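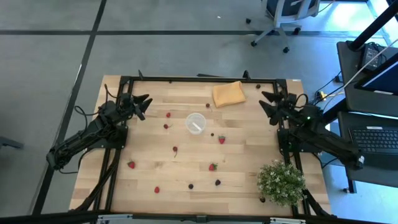 图3 浅色木条拼面桌,草莓与小红果散放,透明塑料杯靠上,黄布叠放在远端。

3.2 桌面物品与摆放

本节只讲桌上的东西。Trerness 项目的收拾任务一共35种摆法,图3是其中一种。物品不多:草莓、更小的红色果子、一个透明杯、一块芥末黄的布。果子不成排,不按大小分,离杯子远近不一。杯里有一件白色的东西,也算占位,记录时单列一栏。

为什么选小果子。块大的东西好收,差别拉不开;小的、圆的,会滚,会挨在一块。带细梗的樱桃又是另一种情况,梗的朝向要单独记。草莓头尾分明,朝向好写,前期试标时两人意见基本一致。小红果就麻烦,朝向一栏后来干脆不填。
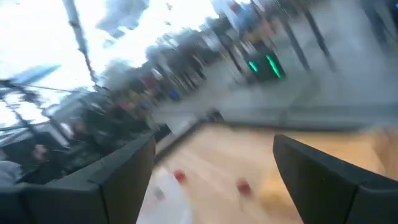

两颗果子挨得近时,先收哪颗,标注规则改过三次。第一版按离杯口的距离,第二版按离桌边的距离,都有争议。现行规则由 Tamsin Van Dusen 提出:两颗间距小于一颗果子的宽度就算一组,组内先后不计。改完以后2434条记录重标了一遍,改动集中在小红果,草莓几乎没动。

容器。透明的好处是里面装了什么从侧面也能看个大概,坏处是杯沿和木面颜色混在一起,边界难画。Trillis 标注表里“杯沿”与“杯身”分开填,拿不准就填杯身。试过有色碗,边界清楚了,里面的东西反而看不见,没有再用。

布的问题。叠好的布在本任务里不收,只当邻近物。但它占地方,边又软,碰一下形状就变,所以每轮开始前要重新叠,叠成近似方形即可,不追求平整。布的位置允许有偏差,偏差不记入成绩。 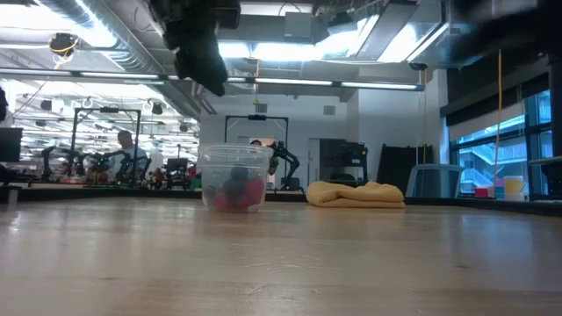

光线也得提一句。木面会反光,靠远端尤其明显,浅色的东西在反光里容易漏标,红的基本没事。我们没有换桌子,也没铺垫布,只在表里加了“反光”一项,由标注人自己判断。有7种摆法勾了这一项,结果在第4节单独列出,不与其余合并比较。

收完的标准:果子全部进容器,布不压住容器,容器不翻倒。果子在杯里怎么叠不管。叠得太高会不会掉出来,本节不讨论,见附录。Emero 摆放表的完整字段也在附录,Darko 的旧版表格字段对不上,请不要混用。

分类:家务与整理 > 桌面收纳 | 标签:小件物品、透明容器、摆放规则

读者评论(3)

Tobias Fitzsimmons:分组规则那段有用。三颗连成一串怎么算?首尾离得挺远了。

Tamsin Van Dusen:相邻的都满足就算一组,附录有写,正文漏了,下一版补上。

木纹控:第一版和第二版规则的争议能不能也放出来,哪怕几条也行。另外“近似方形”的布具体叠几折?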